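Subject: Re: [misgate-tidy] Boxes with compartments, keep or toss?

Good morning everyone, and thank you for all the kind replies to my last note. I have finally got going on the playroom shelf, which I had been promising since January, and I took it slowly with a second cup of coffee close by.

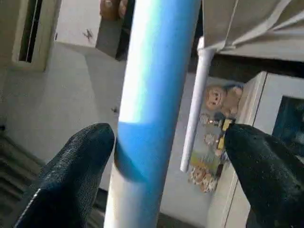
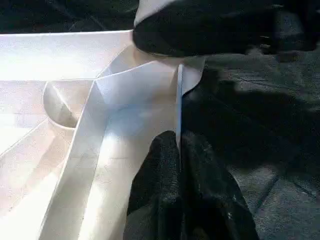
First one: the blue and white tube, with the doll or stuffed toy behind. Second one: the white tray with the compartments and its folded flap.

On Sunday, one of you wrote:

> I keep every divided box that comes into the house and now I have
> a closet full of them. Do you all really use yours? And what do
> you do with the tall things that won't fit in any of them? Mine
> just fall over behind the toys and I find them in the spring.

Well, I do use mine, but I had to get stricter about it! My rule now is that a tray stays if I can say out loud what is going in it. The white one passed (hair clips, doll shoes, and all those tiny buttons that used to live in a saucer). I was tempted to trim off the loose flaps so it would look neater, but I'd leave them alone until you've filled the thing, as a flap folded inward makes a handy extra wall.

As for tall things, I gave up on boxes. I bought one of the deep upright bins from Pallis, 20 inches high, and stood it at the end of the shelf with a bag of dry beans in the bottom for weight. Tubes, rolled posters and the long knitting needles all go in there now, and the dolls have the shelf to themselves. They do slump, poor dears, so I sit them against something firm.

The Kostier labels that were recommended here peel off cardboard after a week or 2, at least in my house. Plain masking tape and a marker have done better for me. If anyone has a label that really holds on a bin that gets dragged around, please write to the list, I would love to hear about it.

Next up is the craft drawer, and I may need moral support.

Warmly, from the other end of Shaikh Lane

--
misgate-tidy mailing list
Digest 112, message 555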